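Does cold water on the face really calm you down?

My sister-in-law swears by holding her face in a bowl of cold water whenever she feels wound up. Says it "resets" her. I tried it before a work call at 3 and mostly reset my mascara. Is there anything to this, or have I joined a club for damp people? I'm 34, healthy, bad sleeper, too much coffee.

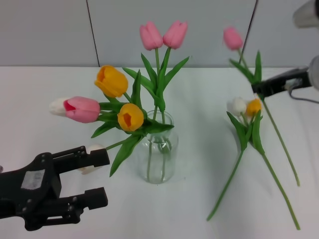 Posted by givham

There is something to it. Cold on the face while you hold your breath sets off what's called the diving reflex, and your heart slows down for a bit. How calm that makes you feel varies a lot. I get maybe a few minutes out of it, enough to answer an email without using capitals.

Cool tap water is fine. You don't need ice, and you don't need the special bowl someone will try to sell you. Skip it if you have a heart condition or faint easily, or at least ask your doctor first.

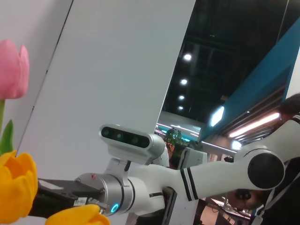 Two yellow tulips

I'd look at the coffee before buying any bowls. My last cup used to be at 9 in the evening and I blamed the mattress for years. Now I stop at 11 in the morning and I'm asleep before my husband has found his glasses.

Broson

Did cold showers for 21 days in May. Felt amazing on day one, hated everyone by the second week. My neighbor says it cured his back, but he also says that about soup.

If you want calm, slow breathing did more for me. In through the nose, out for longer than you think is reasonable, keep going until you're bored. It's free and your mascara stays put. I do it in the parking lot at work and have only been asked once if I was okay.

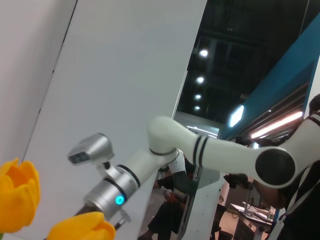 Yellow tulips, up close

Coman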